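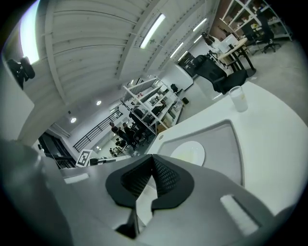 Shared table with plate and drinking glass, second-floor office, Fellum House.

Frequently asked questions: use of the shared tables

May I eat at the shared tables?
Yes. Light meals and drinks are permitted at any shared table until 6 pm. Hot food should be eaten in the Roltard kitchen.

Where do I put used crockery?
Plates and glasses must be returned to the kitchen by the person who used them - they should not be left on the table overnight.

What should I do about a spill?
Wipe it up at once with the cloths kept in the kitchen. If a chair or any equipment is affected, please call extension 3704.

Do I need to push my chair in?
Yes. Chairs should be returned to the table so that the walkway remains clear.

Whom may I contact?
Questions should be sent to Reinaldo Bittencourt, Office Services, Room 455.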